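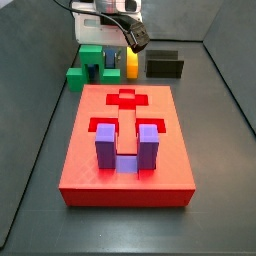 Stirby block sets: people wanted to try to prove us wrong

Canach is looking for 18 adults to spend an afternoon putting colored blocks together and telling us what is bad about them. Paid, one visit, no experience needed. If you have done a lot of puzzles and have strong opinions, that's fine. If you have never finished one, we want you more.

Stirby is a set of chunky pieces in plain colors: bars, arches, U shapes, stepped pieces, and a large red block with recesses cut in the top. The people who designed it say anyone can work out how the pieces go together without written instructions. I have heard this claim about every construction toy since I started testing them, and I have a drawer full of instruction leaflets that say otherwise. My job is to find out if it holds up when the person at the table didn't draw the pieces.

So far I have my doubts. A U-shaped piece can go in facing two ways and look perfectly happy in both. The color is supposed to help, and maybe it does, or maybe people just like purple. The previous round of testing was done mostly on staff and their cousins, who were very kind about everything. I don't count that as testing.

What you would do

You sit at a table with the set and a card showing a finished arrangement. You build it. Then you take it apart, get a different card, and go again. Sessions last 75 minutes including a break. One of us takes notes and will not help you, even if you ask nicely. At the end you fill in a form with 13 questions, most of which have a large blank space under them. Please use the space. "It was fun" is not an answer I can do anything with.

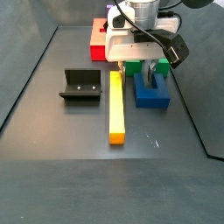
Some of the cards call for pieces that fit over or into each other, and some only need them to sit close together. We think the close-together ones are harder. Gwenllian Ruddock, who drew the cards, thinks they are easier. We have a small bet on it and would like your results to settle the matter.

Who can apply

You need to be 18 or older and able to tell red, blue, green, yellow and purple apart under ordinary room lighting. If you are color blind, write to us anyway. There is a separate session for that, with its own cards, and it pays the same. You should be comfortable sitting and reaching across a table. Tell us ahead of time if you need a different chair or table height.

Please don't apply if you or anyone in your home works for Canach, or if you took part in the January round. Also please skip this one if you plan to write what you think we want to hear. I can usually tell, and then I have to throw the form out.

Pay and place

Payment is by gift card, handed over when you leave, and you get it even if you give up on the second card. Sessions are upstairs at the Bellis building. There is an elevator. Parking is poor and I won't pretend otherwise.

How to apply

Email Comfort Amissah with "Stirby" and the number 1056 in the subject line, and two or three sentences on the last thing you put together and how it went. Flat-pack furniture counts. Include the times you can come in. Applications close 10/10/2024 at noon, and we answer everyone, including the people we turn down.

Morfudd Watkins
Product testing, Canach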